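# The Oilcloth

Marlene Robichaud had been told the house would be empty by the end of November, and it was already the second Sunday. 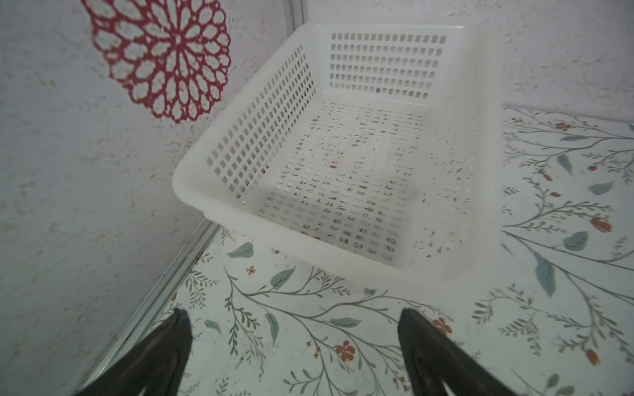 She had the keys from the solicitor in Enmont, a list of what was to go to whom, and a roll of green stickers. Her aunt had lived at Urkness for forty years and had written the list herself, in pencil, on the back of a seed catalogue. Most of it was clear. The clock went to Alasdair Laing next door. The sewing machine went to Folasade Tamuno at the school. The books were to go to anyone who would read them. Near the bottom, between the good scissors and the bread tin, it said: *the basket, to Kwan-ho, he will know.*

Marlene did not know. There were nine baskets in the house. She had found wicker ones under the stairs, a wire one full of pegs, and a white plastic one in the back kitchen, and she had put stickers on none of them.

She rang Kwan-ho Yuen at half past ten. He had the boat repair shed on the Nurnska road, and she could hear somebody hammering behind him.

"She's left you a basket," Marlene said.

"Has she?"

"It says you'll know which one."

The hammering stopped. He said he could come over at two, if that was all right, and she said it was, and then she went back to the kitchen cupboards.

It was slow work. Her aunt had kept every jar lid she ever met. There were envelopes of seeds with the year on, and a biscuit tin of receipts, one of them for 156 pounds from a hotel in Iglesias. Marlene sat down on the step with that one. She had never heard that her aunt had been to Iglesias, or to Sardinia at all. The receipt was for two people, six nights. She turned it over, but there was nothing on the back, so she put it in the envelope with the bank papers and then took it out again and put it in her coat.

Alasdair came for the clock at noon. He was a big man and he carried it against his chest like a calf.

"You'll be selling, then," he said.

"I think so. It's a long way from anywhere I work."

"It is that."

He stood in the doorway a while longer. He told her the pump needed a kick in cold weather and that the number for the oil man was 482, the last three digits anyway, the rest being the same as everyone's. Then he looked round at the boxes and said she should eat something. He came back ten minutes later with a plate of cold ham and two potatoes, and went away again without coming in.

She ate standing up. The table still had its cloth on, and she had been putting off the table. It was the place where she had been sent to do her sums in the summers, the year her parents were not speaking. Her aunt would put a bowl of gooseberries in front of her to top and tail and would not talk until they were finished. Marlene had thought this was strict at the time. Later she had lived with people who talked all day and she had changed her mind.

Kwan-ho came at twenty past two and apologised for being late. He had washed his hands but not his face. He was older than she remembered from the funeral, or he had been wearing a hat then.

"I've lined them up," Marlene said. "They're in the front room. You can have your pick if it isn't obvious."

He went along the row with his hands behind his back. He looked at the wicker ones and the wire one and a flat one with a broken handle that had been used for eggs.

"It's none of these," he said. "Where's the white one?"

"The plastic one? I left it in the back. I was going to put it out with the rubbish."

"Well, don't."

She fetched it. It was an ordinary thing, full of slots, the sort sold in any hardware shop. He took it from her and turned it over, then set it down on the arm of the chair.

"I lent her this," he said. "Eleven years ago. She came down to the shed to buy a hinge and she'd got mackerel off one of the boats and nothing to carry them in. I said bring it back when you're passing."

"And she didn't."

"She brought it back every week. Every Sunday, after church, only there was always something in it. Eggs, or rhubarb. So then I couldn't very well keep it without sending something up. I'd put in a bit of fish, or a loaf. I mended a lamp for her once and sent it up in that." He rubbed his jaw. "It's been up and down that road since. I never knew whose turn it was to have it."

"It must have been hers," Marlene said.

"Aye. It was hers. I'd sent it up with some onions."

Marlene had thrown away some onions on Friday. She did not mention it.

She made tea, because the kettle was the one thing she had not packed, and they drank it at the kitchen table. The oilcloth had gone stiff at the corners. Kwan-ho put two sugars in his and stirred for a long time. He asked what she did, and she said she worked in the records office for the county, and he asked what sort of records.

"Planning, mainly. People's extensions. There's one file, number 3158, that's been open since before I started. It's for a shed."

"What's wrong with the shed?"

"Nothing. Two brothers can't agree on who built it."

He laughed at that, and then he looked into his cup.

She took the receipt out of her coat and put it in front of him. She had not planned to. He read it without picking it up, with his head tipped back a little, as people do when they have left their glasses somewhere.

"Six nights," he said. "It rained for four of them."

Marlene waited.

"There was a man there, Maximiliano Campos, he had the bar across from the hotel. She'd taught herself some Italian from a library tape and he answered her in Spanish every time. He was from Chile. She was furious. She'd learned how to ask for the bus to the coast and everything." He pushed the receipt back across the cloth. "She didn't want it talked about. There wasn't much to talk about, I don't suppose. We went on a holiday."

"Would you like to keep it?"

"What would I do with a receipt?"

But he folded it along the crease it already had and put it in his shirt pocket, and buttoned the pocket.

The light went early. Before he left he helped her get the dresser away from the wall, where they found a teaspoon, a Christmas card and a good deal of dust. He said he would bring the van on Tuesday for the wardrobe if Folasade's brother could give him a hand with the stairs. Marlene wrote that down. She tore off a green sticker for the basket and then felt silly and stuck it on the dresser.

"Hold on," she said, when he was at the door.

She looked about the kitchen. Nearly all of it was in boxes by then. There were three jars of gooseberry jam left on the windowsill that she had meant to take home with her, with the month on the labels in her aunt's pencil. She put two of them in the basket. After a moment she added what was left of the ham, in its paper, because Alasdair had brought far too much.

Kwan-ho looked at it.

"You know I'll have to bring it back now," he said.

"I'm here until the end of the month."

He went down the path with it on his hip. She heard the van start on the second try, and the jars knocking together as he put it in gear. Then she went back in and started on the drawer with the string in it.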